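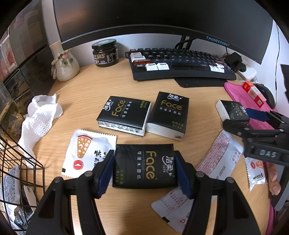
Packs of black-wrapped Face tissues on a desk.

Exchange reporters come home to certificates and few answers

23 May 2026
4 min read

Four reporters who spent six weeks in newsrooms abroad under the Kandura press exchange were given their certificates in Esley this week, at a reception where the word "transformative" was used in every speech and defined in none of them.

The four were placed with the Nikville Courier, a regional daily, and with Arruda, a radio station that shares its building. They sat in on editorial meetings, went out with staff reporters and, according to the programme's own summary, "gained exposure to best practice in digital storytelling". The summary does not say which practice, or whether any of them had a story published or broadcast while they were there.

Asked about this afterwards, programme director Apolline Hamel said publication had never been a condition of the placement. "We are careful not to treat people as extra staff," she said. "They go to watch, to ask questions and to make contacts they'll keep."

It is a fair point, and host newsrooms have been known to use visitors as free labour. Still, the leaflet handed to applicants last December promised "hands-on reporting experience at every stage", and that line was still on the Kandura website when the reception ended.

Isla Semple, who covers courts and councils for a weekly in Esley, was one of the two sent to the newspaper. She was polite about her hosts and plainly liked them. She learned most, she said, from an afternoon with the paper's records clerk, who showed her how to request planning files in bulk and what to do when the reply came back with half the pages missing. That session wasn't on the timetable. What was on the timetable included two days on "personal brand", which she described as long.

"I'd go again," she said. "I'd want to be given a patch and told to find something on it. By week three I knew where the coffee was and I knew everybody's name, and I was still sitting at the end of the table taking notes."

Sevim Sarıgül had a better time of it at Arruda, where the overnight desk was short and she was allowed to cut audio for the early bulletins. Her name was not read out, but her clips were used. She has since asked her own station to change the way it files recordings, so far without a reply.

Money was mentioned only in passing. Kandura pays for flights and lodging and gives each participant a daily allowance, while the home newsroom keeps paying wages. For a large broadcaster that is small change. For a weekly with a handful of reporters it means six weeks of council meetings covered by someone else or, more likely, left uncovered. The programme offers nothing towards a replacement. Hamel said this was "under discussion", a phrase she also used at last year's reception.

Gyula Orbán, who edits the Nikville paper and travelled over for the ceremony, said his staff had enjoyed the company and that he would take two more next year if asked. He was less sure that the length was right. Six weeks, he said, was long enough to be in the way and too short to be trusted with anything that might end up with the lawyers. He would prefer fewer people for longer.

That would be a hard sell. The exchange likes to be measured by its numbers, and the one repeated from the platform was 80, the total of people who have passed through since it began. A slide showed their faces. There was no slide to show how many of the 80 still work in journalism, and when this reporter asked, the answer was that former participants are "not formally tracked".

Győző Szalai thinks they should be. He went on one of the first exchanges, later left reporting to teach it, and came to the reception as a guest. He keeps up with the others from his own year by email and says most have moved into press offices. "There's no shame in that, the pay's better," he said. "But if you tell funders you're strengthening local news, you ought to ring people up and see if they're still in it."

Hamel said a survey of past participants would be considered. She did not give a date for it.

Applications for the next round open in December. The leaflet is being reprinted, and Kandura would not say whether the line about hands-on reporting will stay in.

Get our media news in your inbox every week. Enter your email address to sign up. You can unsubscribe at any time.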